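Window Covering and Daytime Heat Study
Progress report to the Hadgu Fund, second reporting period
Prepared by Obsa Tekleab, project lead
Field data: Mesfin Derese

1. Status

Work is on schedule except for the night logging described in section 4. Spending is within the approved budget lines and no transfer between lines is requested.

The study compares indoor temperatures in occupied homes with three kinds of window covering: horizontal blinds, roller shades and lined curtains. All homes are in the Lusta and Domard neighborhoods. Both have mostly single-story houses with shallow eaves, and residents in both had reported living rooms that become too warm by early afternoon.

2. Work completed

The household survey closed in January with 278 usable responses. Forms with no window orientation were returned to the household once and dropped if they came back incomplete. The survey asked for the direction of the main living room windows, the type of covering, the hours it is normally closed, and whether a fan or air conditioner is used in the same room.

Temperature logging produced 1,551 room-days of data after cleaning. A room-day was kept only if the logger recorded without a gap from 6 a.m. to 9 p.m. Most rejected days were caused by loggers placed on a windowsill, where the reading followed the sun on the casing instead of the air in the room. Placement instructions have been rewritten. Loggers now go on an interior wall at seated head height, away from lamps and television sets.

Blinds were the most common covering in both neighborhoods. Residents tend to set the slats once and leave them. In many rooms the slats are left partly open for daylight, and direct sun then reaches the seating nearest the window.
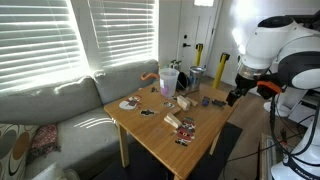 Living room with horizontal blinds and direct sun on the sofa seat.

Slat angle was not recorded in the first reporting period. It is now noted at each visit as closed, partly open or open. The earlier blind records cannot be corrected and will be analyzed as a separate group.

3. Preliminary results

Rooms with west-facing glass show the largest afternoon rise under all three coverings. Lined curtains kept closed from noon give the smallest rise, followed by roller shades. Blinds vary more from house to house than either of the others – slat angle is the likely cause, but the present data do not settle the point. No adjustment has yet been made for roof color or attic insulation, and these results should not be quoted outside the fund.

4. Problems and changes

Night logging in Domard was interrupted by a firmware fault that stopped the loggers at midnight. The supplier, Jarklow, replaced the affected units at no charge. The missing nights do not affect the daytime analysis.

Some households asked for visits outside working hours. A Saturday round was added and is covered by the existing travel line, which has 2,000 dollars remaining.

5. Next period

Planned work is as follows:

Fit outdoor reference sensors in both neighborhoods.
Complete the slat angle records for all homes with blinds.
Run the adjusted comparison by window orientation.
Send each household a one-page summary of its own readings.

Printing and postage for the summaries are estimated at 500 dollars. Approval is requested to charge this to the outreach line. The draft summary page is ready and can be sent to the fund for comment on request.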